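How to oil a wooden table top at home

This guide is for a table of solid wood which has become dull or has rings from cups. I learned the method from Esko Ojala, who repaired furniture in Dindport for many years, and I have changed a few small things after my own mistakes. You do not need any machines. You need one free weekend and a room where you can leave the table alone.

Before you start, check what is on the wood now. Put a few drops of water on a place that people do not see much. If the water stays as a round drop for ten minutes, there is probably lacquer or old wax on the surface, and oil will not go in. Then you must sand down to the bare wood first. If the water makes a dark spot, the wood is open and you can go on with light sanding only.

What you need

Hardening oil for furniture, I use the one from Rovell
Sandpaper, grit 120, 180 and 240
A sanding block of cork
Cotton cloths without loose threads, at least 8
A vacuum cleaner with a soft brush
Thin gloves
A metal can with a lid, half full of water

Please do not use cooking oil. It does not harden, and after some time it becomes sticky and smells old.

Step 1. Clean

Wash the table with warm water and a little mild soap. Do not pour water on the wood, only use a wet cloth that you have squeezed well. Wash the whole top and not only the dirty places, otherwise you will see the border later. Let it dry until the next day.

Step 2. Sand

Start with grit 120 if you have stains or lacquer, and with 180 if the surface is in good order. Always sand along the grain. Keep the block flat and be careful near the edges, where it is easy to press too hard and make the corner round. When the surface feels even, change to the next paper. I stop at 240. With finer paper the wood becomes so closed that it does not take the oil well.

Take the dust away with the vacuum cleaner between each paper. Wear a mask for this work, also when you have the window open.
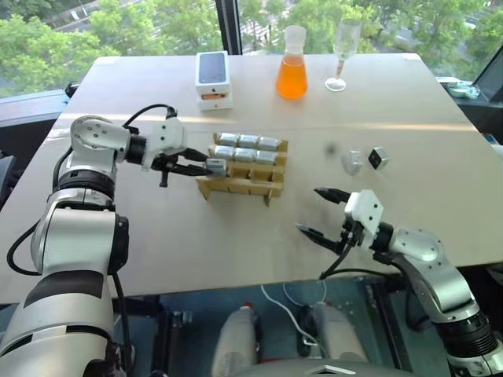
Look at the surface from a low angle, with daylight coming from the other side. Scratches across the grain show very clearly in this way, and it is much better to find them now than after the first coat. My first table had a whole family of them, and I saw them only when the oil was on.

Step 3. First coat

Stir the oil, do not shake it. Pour a little on a cloth and spread it along the grain, in long movements from one end to the other. The first coat can be generous. Wait 15 minutes and look for dry spots – they look lighter and mat – and give them a bit more oil.

After this, wipe off everything that the wood did not take. This is the step where most people stop too early. Wipe until a clean cloth slides easily and stays almost clean. Oil that is left on top will become a sticky skin, and then you have to sand again.

Step 4. More coats

Wait one day, or the time that is printed on your can. Sand very lightly with used 240 paper, remove the dust and put on a second coat, much thinner. A dining table usually needs three coats. Pale wood such as birch will become a little yellow, this is normal.

About the cloths

Cloths with oil can start to burn by themselves if they lie together in a heap. Put them in the can with water right after use and close the lid. Later, follow the rules for oily waste in your town.

Using the table again

You can put light things on the table after two days. For hot plates and wet glasses wait 7 days, and do not put a tablecloth on it before that, as the oil needs air to harden.

I give our kitchen table one thin coat every April. Hanna Semeniuk asked me if it is possible to repair only one ring from a cup. Yes, but sand a wider area than the ring, make the pressure lighter toward the outside, and finish with one thin coat over the whole top.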